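Plenero: Task Planning Software for Desktop Computer Disassembly
Final Project Report
Project team: Pranab Begum, Desta Gebremichael, Ayten Yurt
Faculty advisor: Sibel Kaplan

3. Planner and Perception Software

The planner represents a computer as a graph of parts and the order in which they may be removed. Each part carries a state (installed, held, or placed) and a list of parts that block it. In the first version, states were updated only from the motion log, so a missed grasp went unnoticed until a later step failed.

The revised version adds a visual check between steps. The wrist camera supplies a view of the work area, and a classifier trained on 1,370 labeled crops reports the state of each part it can find. Where the log and the classifier disagree, the planner stops and requests a second view. Ayten Yurt wrote the classifier; Desta Gebremichael was responsible for the graph and its recovery rules.

Parts that look alike in both states remain difficult. The processor socket is a useful case — it must be read as empty before the chip can be marked as placed, and the two readings come from separate regions of the same view.

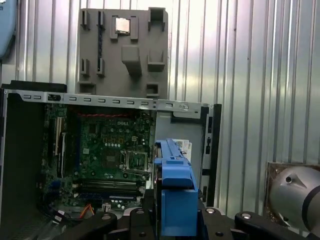
Figure 2. Wrist camera view of the open case, with the processor in the gray tray, the CPU socket empty, and the blue drive caddy in the gripper.

The held part also hides some of the board behind it. The current software masks the gripper region and treats any part inside it as unknown. Future work should replace this fixed mask with one computed from the arm position and the shape of the held part.

Plenero Student Project | Contact: Sibel Kaplan, faculty advisor | Back to top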